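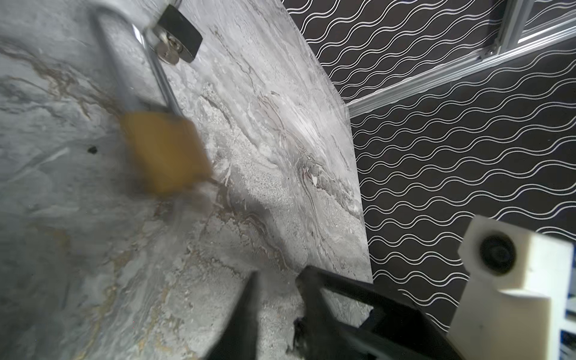 Long-shackle yellow one and the black one with its key in, on the grey marble

Home & Workshop > Locks, Latches and Keys
Thread: Long shackle or short for a side gate? (and what to do about the marble)

inesv_lonthorpe
Posted 28/01/2023

Hello all, first proper post after lurking for ages. I've got two padlocks up in the photo and I can't decide which goes on the side gate and which goes on the bike store. The yellow brassy one has a really long shackle, the black one is a rounder, shinier thing and has its key in it at the moment. The side gate has a chunky old hasp with a good thick staple, and the bike store just has a chain.

My instinct was long shackle on the gate as it's so much easier to get through everything with cold hands. My neighbour says that's asking for trouble. Who's right?

Second question while I'm here — the marble-patterned slab is left over from when we did the hall and I'd like to make it into a shelf by the back door for keys and locks and all the odds and ends. Will it scratch to bits?

Inês

bhatia_keys
Your neighbour's right, sorry! A long shackle is lovely to use but it leaves a lot of metal on show, and that's where the bolt croppers or a bar go in. On a hasp you want as little gap as you can get away with. Put the black one on the gate if the shackle fits your staple, and use the long one on the chain, where you've got several links to get through anyway.

Can't see the shackle on the black one in your picture, so measure it first. Inside height and thickness, both.

Abhishek

Gatepost34
Disagree a bit with the above. It's a side gate. Anyone who wants to get in is going over the top of it or kicking the hasp screws out of the wood, and no padlock will change that. Buy what you can open in the dark in the rain. I've had a long-shackle one on my allotment for years and the only person it has ever kept out is me, when I left the key on the kitchen worktop.

Spend the money on coach bolts for the hasp, with the nuts on the inside.

bhatia_keys
Coach bolts yes, a hundred times yes. But if you've gone to the trouble of bolting the hasp properly, why then hang a great loop of shackle off it? You've just moved the weak spot.

Gatepost34
Because she said cold hands!

anju.sachdeva
Can I come in on the marble? Is it real stone or a printed one? The gold and tan streaks look gorgeous but I can't tell from a photo and I wouldn't trust anyone who says they can. We've got real marble in our hall and it marks if you so much as look at it (lemon juice is the worst, but keys and metal locks dropped on it every day leave dull little lines too). If yours is porcelain or a laminate you'll have a different set of worries.

There's a tiny dark spot over on the left, level with the yellow lock. Is that a chip or just part of the pattern? If it's a chip I'd have a look at it before you go cutting the piece down.

Anju

inesv_lonthorpe
Ooh, I hadn't even noticed the spot! I'll have a look with my glasses on. I genuinely don't know what the slab is made of, the fitter dealt with all that and I only picked the colour. It's heavy, if that helps?

Measured the black one as instructed and the shackle goes through the staple with a bit of wiggle. So that's possible.

trivu_
Heavy doesn't narrow it down much, I'm afraid. Try a drop of vinegar somewhere on the back. If it fizzes or leaves a dull mark it's real marble, so do pick a bit you'll never see.

Whatever it is, a bit of cork or an old leather offcut on top and you can chuck your locks down as hard as you like. I did mine with a cork placemat cut to size.

On the padlocks I'm with Abhishek for the gate. I'd also get a spare key cut for the black one before it goes anywhere near a gate, and don't store the spare on the same ring (ask me how I know).

hmchiang
Small thing nobody's mentioned — outdoor locks want graphite or a dry lubricant in the keyway, twice a year. I do mine in May and again before the frosts. Please don't use thick oil, it gathers grit and then the key sticks.

Hui-mei

Gatepost34
I use thick oil.

hmchiang
I'm sure you do!

inesv_lonthorpe
Right, black one on the gate, long one on the bike chain, coach bolts ordered, and Trí's cork idea for the shelf once I've done the vinegar. Gatepost34, I'll keep gloves in my coat pocket. Will report back on the dark spot, Anju.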